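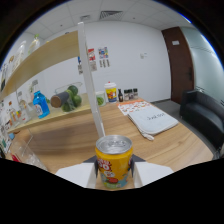
Figure 3. A canned drink with a pull tab, held upright on a light wooden tabletop.

4.2 Container type and return behavior

The deposit records from Vovport and Sollham were merged with the household diaries before analysis. After duplicate entries were removed, 3,846 containers remained. Each was coded by material (aluminum, glass, PET, carton), by volume, and by where the household reported drinking the contents. Containers with no reported location were kept in the totals but left out of the location models in Section 4.3.

Single-serve aluminum cans (Figure 3) were the most common type in both towns. They were also the type most likely to be returned in small batches. Households that bought cans one or two at a time tended to bring them back on the next grocery trip, while households that bought multipacks stored the empties for longer and returned them in bags. Glass showed the opposite pattern. Most glass was returned in bulk, and several diary keepers wrote that they waited until they had use of a car.

We had expected storage space to explain much of the delay between purchase and return. Ó Conaill made this argument for apartment dwellers, and our first survey round was designed partly to test it. In the Vovport sample, apartment households did return sooner than those in detached houses, but the difference was small once distance to the nearest return point was included. In Sollham there was no clear difference. The two towns have different housing stock, and the number of detached houses in the Vovport sample is low, so the comparison should be read with care.

Distance mattered more. Households within 500 meters of a return point made more trips and carried fewer containers on each trip. Beyond that distance the number of trips fell sharply in Sollham and more gradually in Vovport, where the main return point shares a parking lot with a supermarket. Respondents there often described returning containers as part of shopping. In Sollham, where the return point is at the edge of town, it was more often described as a separate errand.

Of the households that completed both survey rounds, 79 reported throwing away at least one deposit container during the diary period. The reasons given were mostly practical. Crushed cans were mentioned often, as were containers with torn or unreadable labels that the machine had rejected on an earlier visit. A smaller group said the deposit was too low to bother with when they were away from home. Only 10 households said they did not know which containers carried a deposit, and most of these had moved to the area after the program began.

The Limcombe pilot, which used staffed counters in place of machines, reported fewer rejected containers. We cannot compare its results directly with ours. Limcombe recorded returns by weight and did not ask households to keep diaries, and its counters closed at 5 p.m., which probably kept some working households from taking part. Its staff logs do suggest that damaged cans are accepted more readily when a person makes the decision.

Diary entries were less complete in June than in the other months, especially for containers used outdoors. We repeated the main models without the June entries, and the estimates for distance and container type kept the same sign and similar size.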